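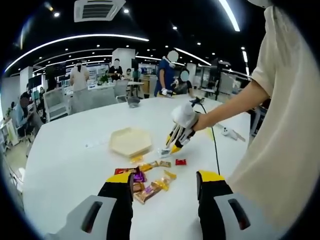 Wrapped sweets on the white table.

10 March 2022
By Suha Semaan

I finally did it, I gave up my afternoon snack drawer for Lent (well, most of it) and walked the Mirkgate loop every day at three instead! The first few days were rough. I kept ending up outside Darwish, the bakery on the corner, sniffing like a stray dog. Then Munther Kassab from the Avville office started coming along, and now we chat so much I forget to be hungry. The loop takes us 9 laps of the pond if we're feeling brave, 6 if it's windy. My knees have opinions about the hill by the library but they're coming around. If you'd like to join, we meet at the side door, and in April we want to try the longer path out to Pidadgate. Bring decent shoes, it's muddy past the bridge.

Recent items
Parking changes on Mirkgate
Soup swap: the recipes
Book shelf needs books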